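Software notes from Verura: release 5 of the grasp monitor

Posted on 24th September in Tooling and Perception

The new release of Aster, our software for recording and checking grasp data, is ready for all groups that use the hand-held grippers. The largest change is in the grasp monitor. This is the part that looks at the wrist camera picture and decides whether the object between the fingers is held well enough to continue.

Until March, the monitor used only the distance between the fingers. If the fingers stopped before they were fully closed, it reported a grasp. For boxes and cups this was sufficient. For rounded objects it was not, because the fingers can stop at almost the same distance when they press on the wide middle of the object and when they press a little above it. In the second case the object can turn or slip out during the lift.

The soap task showed us this problem very clearly. The bar is oval, its surface is smooth, and its color is not far from the white table behind it. The old segmentation model often lost the lower end of the bar, where the shade is darker, and then it calculated the center too high.
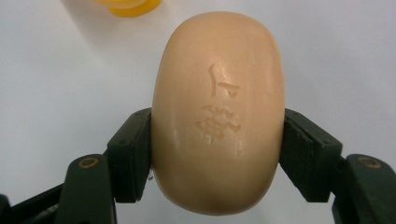

Bar of soap between the two finger pads, with the pressed marks on its face visible.

In release 5 the monitor fits a closed curve to the outline of the object and compares the middle of this curve with the line between the two pads. The result is one number, the grip offset, and it is written to the log for every picture. We trained the new outline model on 704 labeled pictures and kept 278 others for testing. On the test pictures, 55 outlines still needed correction by hand. Most of these were pictures with strong reflections on the object.

The marks on the soap are useful for another purpose. When the two pads hold the bar from the sides, the face is free, and the tracker can follow the marks to measure rotation. The tracker does not read them as letters. It only searches for small edges which stay in the same relation to each other. If the marks move relative to the pads while the finger distance is constant, Aster writes a slip warning.
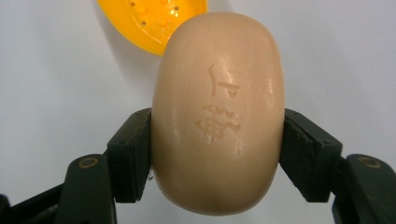
The soap held upright, with part of the yellow soap dish behind it.

The planner also has a small correction. The place target is now taken from the visible rim of the dish, also when the held object hides one part of it. Before, the planner waited for a complete view, and in the soap task this could stop the program for a long time. The planner module Lukáč must be updated together with the monitor, otherwise it will not understand the new target message.

Old recordings can be opened without conversion, but they have no grip offset. To add it, run the Dristley script on the folder and leave the original files where they are. Please keep the slip threshold at its default value for the first recordings, and send us the log if you see warnings on an object that is held still. Transparent objects are not supported in this release.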